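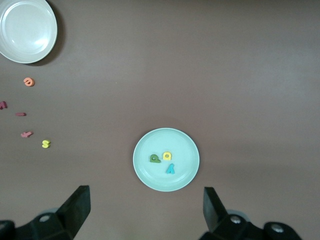

Figure 1. Letter sorting exercise, view from the wrist camera. Foam letters, plate and bowl on the work surface.

Unit 6. Evaluating a Tabletop Manipulation Kit: The Trernix Bench Arm

Purpose of this unit

Students are asked to assess a commercial product as a purchasing laboratory would. The product for this term is the Trernix bench arm with its two-finger gripper, wrist camera and teaching software, sold as a single kit. The department holds the kit on a trial agreement, and the written reports from this unit will be considered when the agreement is reviewed in September.

Students should read the Stinier buyer's guide before the first session. Copies are on reserve at the library desk and may not be removed from the building.

6.1 What the kit includes

The basic kit consists of the arm, the gripper, the wrist camera, a power supply, a table clamp and one software license. The quoted price is $1,453. Spare fingertips are sold separately in pairs. The Hayashi force sensor, mentioned in the guide as an optional part, has not been purchased, and no exercise in this unit depends on it.

The software license covers one computer. Groups will therefore share the workstation in Room 521 and must reserve time on the sheet posted at the door.

6.2 The exercise

The letter sorting exercise is the main test. Soft foam letters are used, some placed directly on the table and some on a small round plate. The larger white bowl is kept well away from the plate. The operator guides the arm by hand controller to pick up one letter at a time and release it in the place named on the task card.

Foam letters are a useful test object for a gripper of this type. They are thick enough to be held from the sides, but their outlines are irregular, and a grip that suits the straight bar of one letter may slip on the curve of another. The yellow S in Figure 1 is a case to think about before the session. Consider where two flat fingertips could close on it, and whether the wrist should be turned first. Letters inside the plate raise a further question – the raised lip limits how low the fingers can approach from the side.

Figure 1 also shows what the operator has to work with on screen. The fingers enter from the two lower corners and remain in view, which helps in judging the approach. The view does not always take in a whole object. Part of the bowl and part of the magenta letter lie outside it, and the operator may need to move the arm before choosing a target.

6.3 Procedure

Each group completes 13 trials. The time limit for a single trial is 300 seconds. Set the letters out according to the task card, open the gripper fully, and start the recording before touching the controller. A letter dropped on the table may be picked up again within the same trial. A letter that leaves the table ends the trial.

Do not straighten the letters by hand once the recording has started. Keep sleeves and cables clear of the finger joints.

6.4 Points for the product review

The report should address the following matters, in any order.

Grip. Did the fingertips hold the foam securely, and at what angles did they fail to do so?

Camera. Was the picture clear enough to tell one letter from another when several lay close together? Note any effect of shadow or reflection from the dishes.

Controls. How long did a new operator need before completing a first trial?

Documentation. The setup manual was written for an earlier version of the software. Record any step that could not be followed as printed.

Value. Compare the kit with the Sonulon package described in the Stinier guide. Students have no access to the Sonulon arm, and the comparison should be limited to published features and terms of service – do not estimate performance.

6.5 Submission

Reports are limited to four pages, not counting the trial log. The log must list every trial, including those stopped early. Reports are due 22nd March through the course site. One report is accepted per group, and all members receive the same mark for it.

Questions about this handout: contact the Automation Laboratory office, Room 521 | Course materials © Automation Laboratory. For enrolled students only. | Back to top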